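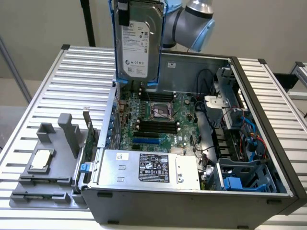
Nazanin Tehrani wants to know if you really have to lay the tower down on its side before you pull the drives, or if she can do it standing up under the desk with a flashlight in her mouth. Well, Nazanin, you can, and I did it that way for years, and I have the chipped mug and the bad knee to show for it. Lay it down! Clear the bench, put the open side up and give yourself room to the left and right for parts. You'll be done in half the time and you'll find all your screws.

Her question landed the same week I was cleaning out my own back shelf, so this page got long. It's everything I do when an old desktop computer comes apart at my place, whether it's to save the pictures off it, to clean it, or to strip it for bits before the rest goes to recycling.

## Before the lid comes off

Shut it down properly, pull the power cord out of the back, and then hold the power button in for a few seconds. Do that every time, even if it's been sitting in the garage since your kid left for college. Then unplug everything else, and take a picture of the back with your phone first if it's a computer you plan to use again.

Static is the thing people ask me about most. I wear a wrist strap clipped to bare metal on the case. If you don't own one, touch the bare metal of the case before you touch anything inside, and keep doing it as you go. And take off the fleece! I love my fleece, but it crackles like a campfire in dry weather.

Rings and long necklaces off, too. Hair up if you've got it.

## Dust first, outdoors

If it's very dusty (and it will be, especially if it lived on carpet or with a cat), carry it outside, open it there and blow it out before it ever touches your bench. I use short puffs from a hand blower. Hold the fan blades still with a finger or a chopstick while you do it. A soft paintbrush, clean and dry, gets into the fins of the heatsinks.

Please don't use the household vacuum with the plastic nozzle right up against the board. I know your brother-in-law does it.

## Drives

A lot of the bigger office towers need no screwdriver for this part. The one at the top of the page is like that, with a Dell logo printed on the board and blue plastic clipped all over the place. Blue is your friend in those machines. If it's blue plastic and it looks like it wants to be squeezed, slid or lifted, it probably does.

My order goes like this:

1. Unplug the wide power plug and the thin data plug from the back of the drive. Pull on the plug itself, never on the wire. Some data plugs have a little metal tongue you press down first.
2. Squeeze both rails (or the carrier) and slide the drive straight out. If it jams, push it back in a bit and try again with even pressure.
3. Hold it by the edges. Keep your thumbs off the circuit board side.
4. Set it down flat on something soft. I keep an old folded dish towel on the bench for this.
5. Leave the rails on if it's going back into the same kind of case.

Number five is the one I learned the hard way. I popped the rails off six drives one winter, tossed them in a coffee can, and then couldn't find two that matched when I needed them. Now the rails stay clipped on till the day the drive goes in the recycling, and after that they go in a zip bag with a scrap of paper saying which machine they came out of.

When you put a drive back, slide it till you feel it click and give it a small tug. A drive that isn't seated all the way will make you think something much worse is wrong. Ask me how I spent Easter.

## Label it while it's in your hand

A drive out of its computer looks exactly like every other drive, and the label from the maker is all tiny print and barcodes. So before I set it down I stick on a piece of painter's tape and write three things in marker: whose it is, what machine, and what's on it if I know. "Mom, kitchen PC, pictures." Done. Painter's tape peels off clean and it doesn't cover anything you might want to read later. Keep the tape off any little breather hole, and on the top side only.

Stela Jitaru writes hers on the antistatic bag and leaves the drive bare. That's fine too, as long as the right drive goes back into the right bag, and I don't trust myself with that after lunch.

## The processor and where to put it

Most people never need to take the processor out, and if you're only after the drives, leave it be. If you do lift it (I do when I'm stripping a board to sell), the trick is having a place ready for it before you open the lever. A snug square spot where it can lie flat and can't slide is just right. The plastic clamshell that new ones come in is perfect, and I save every one I'm given. Corentin Vidal cuts a square out of antistatic foam and sits the chip in that, and I've copied him a couple of times.

Warm the computer up for ten minutes before you start if it still runs, then shut it down and unplug it. The old paste under the heatsink lets go much more easily. Twist the heatsink a little side to side instead of yanking. Wipe the paste off the chip with a coffee filter and rubbing alcohol. Coffee filters leave no fluff and I buy them in packs of 200, which lasts me for ages (I also drink a lot of coffee).

Never poke around in the empty socket. If you've got the plastic cover for it, snap it on. If you don't, keep tools and sleeves away from there and get the board into its bag.

## Memory sticks

Push the clips down at both ends and the stick pops up by itself. On a board with two banks of slots, one on each side of the socket, write down which slots were filled before you pull a single stick. A phone picture works, but I like a sketch on the back of an envelope. Just little boxes with an X in the full ones.

Store sticks standing on edge in a lidded box. I use the Skutmont drawer dividers, the small ones meant for socks, with a strip of antistatic foam down each side.

## The power supply: out, yes; open, no

In many towers the power supply comes out with a latch and a slide, or a few screws at the back. Unplug all its leads from the board and the drives first and don't force it.

What you don't do is open the metal box itself. Not to clean it, not to see what rattles. The parts in there can hold a nasty charge long after the cord is out. If it smells burnt or the fan has quit, swap the whole thing. Maxence Millet wrote me a rather stern note on this after my last page and he was right, I'd been way too breezy.

## Taming the cables

Oh, the cables. Every old tower I open has a tangle of them running right across whatever I'm trying to reach. I gather them with a strip of hook-and-loop tape, the kind for garden plants, and pull the whole bundle over to one side while I work. Much kinder than zip ties, and no snipping next to wires later.

If you're keeping the cables, sort by plug, not by color. Data cables in one bag, power adapters in another, mystery cables in a third. I allow myself one mystery bag. When it won't close, something has to go.

## The little battery

Every board has a coin cell about the size of a nickel or a quarter. If an old computer forgets the time whenever it's unplugged, that's the first thing I change. Slide the clip back with a wooden toothpick and it lifts out. Match the number stamped on the old one. And put the old one in a jar with a screw lid straight away if you have small kids or a dog around. Tape over both faces before it goes to battery recycling.

## Screws

Muffin tin! One cup per step, going clockwise, so that putting it all back together means going counterclockwise. Rosine Leblanc uses an egg carton and numbers the cups, and she can close the lid on it and carry it upstairs, so she may have me beat there. I've also got a Jorero magnetic dish, but I keep that on the far end of the bench for the lawnmower. I don't like magnets near my drives, call me fussy.

## What I paid, what I kept

My whole kit lives in a Prestell toolbox: two Phillips drivers, a wrist strap, paintbrush, toothpicks, coffee filters, painter's tape, a marker, a headlamp and a stack of antistatic bags. You can start with half of that.

The best part of the back shelf job was getting 3,260 pictures off my sister's old drive, a good 600 of them of the same beagle. She cried, then she asked if I could make her a calendar. Copy first, check that the files open on the other computer, and only then decide what happens to the old drive. If it's leaving the house, wipe it, or if it won't run anymore take it somewhere that shreds them while you watch.

Still on the shelf: two more towers, one laptop with no hinge, and a printer I'm not discussing. If anybody has a good way of getting twenty-year-old sticker glue off a black case without leaving a shiny patch, write to me. I've tried cooking oil and I've tried the hair dryer, and the hair dryer is ahead.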